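Trying out the Mollow tidy-up kit

We've had the Mollow kit on loan since November and I'm a little in love with it! It's a two-finger gripper with its own wrist camera, plus Suvarna, the software that plans each pickup. Setup took one evening, mostly spent on cable routing. Soft things are where it shines - the tapered fingertips get under a fold of cloth that our old gripper would just push along. Our first job was clearing the ottoman.

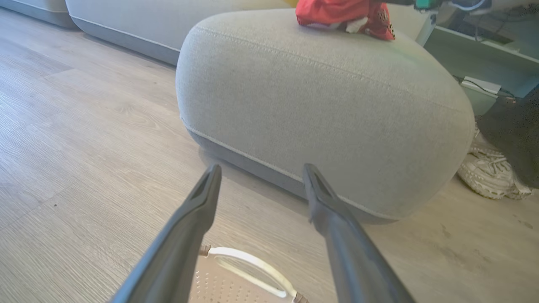 Baskets and bright floors

Next up was the basket by the sofa. Afternoon sun off the floorboards is a rough test for any small camera, and we left the curtain alone on purpose. Suvarna logged 244 basket approaches for us and asked for help on 2 of them. I'd still like a longer cable in the box.

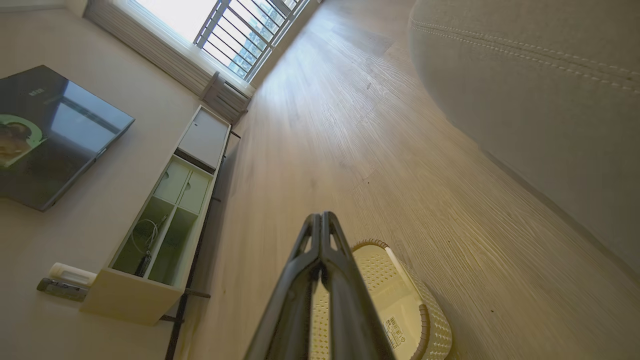 Riet Smits wrote in to say the fingertips wear faster than she expected, and that she'd wait for the spare set before buying.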